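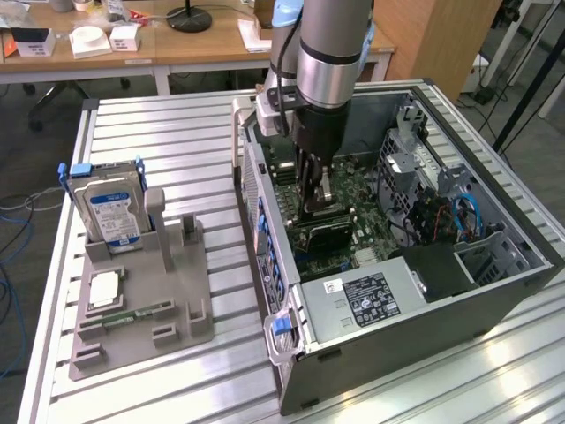
Section 3. Preparing the Disassembly Cell

This section applies to the Osonen disassembly cell, model 2406, as supplied by Hemberg. It covers placement of the computer case and the parts tray, the gripper check, and the first slow run. Work on the cell may be carried out only by persons who have completed the operator course.

3.1 Before starting

CAUTION: Unplug the computer case from all outside power before it is brought to the cell. Wait 50 seconds before touching any part of the interior.

CAUTION: Stop the arm and lock the controller before reaching over the work table.

3.2 Placing the computer case

1. Remove the side panel and store it away from the work table.
2. Lay the case on its side on the slatted table, with the open side facing up and the motherboard in view.
3. Position the case beside the parts tray. The two must not touch.
4. Move any free wires clear of the processor area. Wires near the drive cage may stay connected if they do not cross the path of the gripper.
5. Press down lightly on each corner of the case. If the case rocks, reposition it.

Note: Carrying handles may remain on the case. Confirm at the controller that the selected case profile includes them.

3.3 Loading the parts tray

1. Seat the gray tray on the table and check that it lies flat.
2. Stand the hard drive upright in the rear slot. Drive rails may be left clipped to its sides.
3. Lay the memory module flat in the long groove.
4. Check that all posts and slotted holders are upright and free of dust. Replace a damaged holder before continuing.

Note: Handle the memory module by its edges only.

3.4 Checking the gripper and sensor

1. With the controller locked, inspect the gripper fingers for wear. Both fingers must be clean.
2. Check that the sensor bracket on the side of the wrist is tight.
3. Follow the cable along the arm by hand. It must have enough slack for the full turn of the wrist and must not hang into the case.
4. Unlock the controller and select Home.
5. Open and close the gripper once from the hand control.

3.5 First slow run

1. Set the speed to the lowest level and select Approach.
2. Watch the fingers as they are lowered toward the processor area. Keep one hand on the stop button.
3. If a finger touches the board outside the taught point, stop the arm and teach the point again as described in Section 4.
4. Save the point and enter the operator's name in the cell log.

Inspect the gripper fingers again after every 900 cycles. Questions on this section should be addressed to Luminița Matei, Technical Documentation, Hemberg.

Revision issued 5 Jan 2020.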